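Does throwing out the blurred frames help or hurt when training a cloth-picking policy?

Posted in Robotics and Automation Help
Tags: imitation learning, deformable objects, wrist camera

clalteck_bench

Hello all. First, sorry if some of my sentences are not so natural, English is my third language. I hope the meaning is clear.

I try to repeat the result from a method which our group calls Gistetti. It is a filtering step before behaviour cloning. You take the demonstrations of a folding task, you score every wrist camera frame for sharpness, and you remove from the training set the frames which are under the threshold. The actions stay in the log but the policy never sees the picture for them. The claim of the internal report is that the grasp success on garments goes up, because the network does not learn from smeared images.

My set is 242 demonstrations with one arm and one two-finger gripper. Every one begins with the garment lying on a hard surface. The operator brings the fingers to the edge of the cloth, closes, lifts and drags. The policy gets only the wrist view, there is no overhead camera as input.

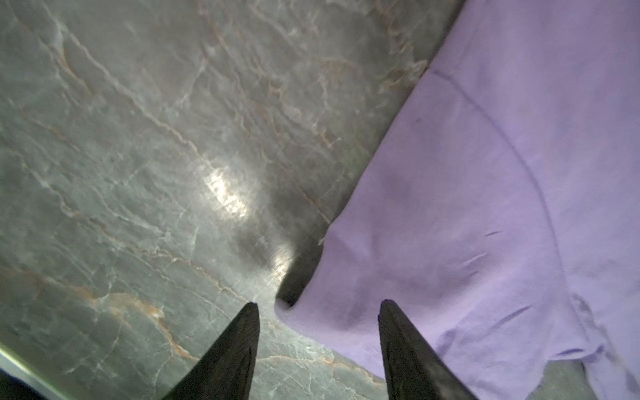 I trained two policies with the same seed and the same number of steps, one on all frames and one on the filtered frames. With filtering the fingers come to the cloth more smoothly, this I can see by eye. But the grasp itself became worse. The fingers stop a little above the cloth and wait, then close on nothing. Without filtering the approach is more nervous but the grasp is made more often.

The filter removed 716 frames from the first 10 demonstrations alone, and I believe this is too many. When I looked where they come from, most of them are in the short time just before closing, when the operator makes the last correction with the wrist. So the filter is perhaps removing exactly the part that I need.

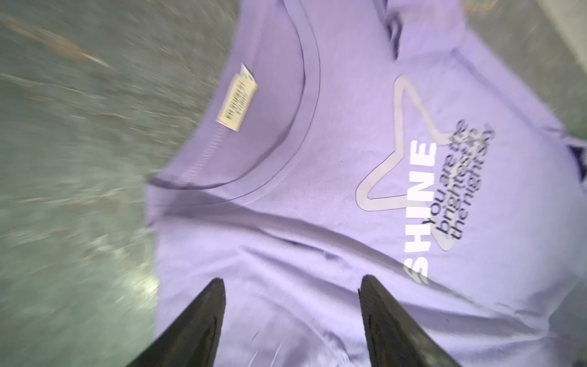
My sharpness score is the variance of the Laplacian over the whole image, after resizing. I know it is a simple measure. It also depends on what is on the cloth, and a plain garment gives a low value even when the camera stands still. On the T-shirt with the star and the word SHINE the big white letters can still be made out in a frame where the floor on the left has become only streaks, and the neck label cannot be read at all. One number for the whole picture hides this difference. The floor may be smeared while the area between the fingers is still good enough to decide where to pinch.

My questions are these. Should I compute the score only in a window near the fingertips? Or should I leave the blurred frames inside and give them a smaller weight in the loss? And has anybody seen the same waiting behaviour above the cloth?

I train for 4000 steps for each comparison, and I know this is short.

zurari_fold

Yes, we have seen the waiting. In our case it had the same cause as you suspect, so I will write what we did and you can judge if it fits.

The blur is not spread evenly over a demonstration. It comes together with fast wrist motion, and the fast wrist motion comes at the moments when something is being decided. If you cut by sharpness you cut by speed, and if you cut by speed you change the distribution of the actions. The policy then sees many slow frames near the cloth where the right action is "almost do not move". It learns this very well. Please plot a histogram of the action magnitude before and after your filter, separately for the last second before the gripper closes. If the right tail is missing after filtering, you have the explanation and you do not need to train anything to know it.

There is a second effect at run time. Your robot also moves, so its own camera also makes blurred pictures. A policy that never had a blurred picture in training must handle them for the first time when it is already close to the garment. It is better that training and test look the same, even when both look bad.

For your first question, a window near the fingertips is a good idea, but be careful. The fingers are fixed to the camera, so they are always sharp when the wrist moves. If your window includes them, their edges will raise the score and every frame will look acceptable. We made a fixed mask for the fingers and computed the score only on what is left in the window. You need to draw this mask again if somebody remounts the camera.

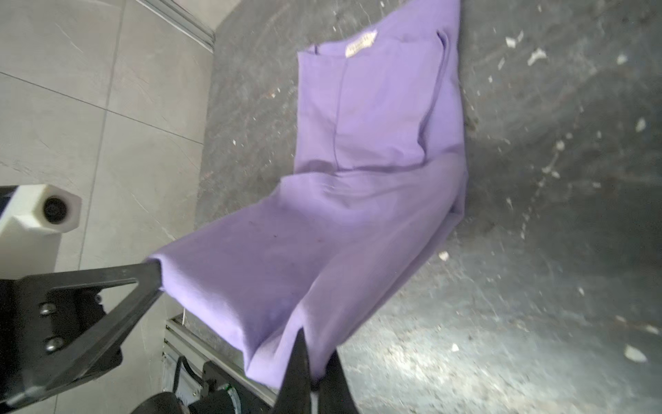 Also do not forget the phase after closing. When the cloth is held and pulled along, it moves together with the gripper near the fingers but the rest of it trails or swings in its own way, and the floor passes behind with a different speed. A score over the whole image mixes all of this. We split each demonstration into approach, pinch and drag by using the gripper command, and we filter only in approach, where you have more frames than you need anyway. From pinch and drag we remove nothing.

For the weighting, we tried a weight of one half on the low score frames in the pinch phase. The difference to full weight was inside the noise between seeds, so we dropped it to keep the code simple. One seed is not enough for your comparison — please run at least three before you trust either result.

tennant_lab

just shorten the exposure and add more light. fixed it for us, no filter needed. watch for glare if your surface is shiny, ours got worse before it got better.

clalteck_bench

Thank you both. I made the histogram and the tail is missing, almost completely. So the filter was choosing slow actions. I will split by the gripper command first and run three seeds with the mask for the fingers. About the exposure, I can change it for new recordings but the old demonstrations I must use as they are. When the training is finished I will write the numbers under this post.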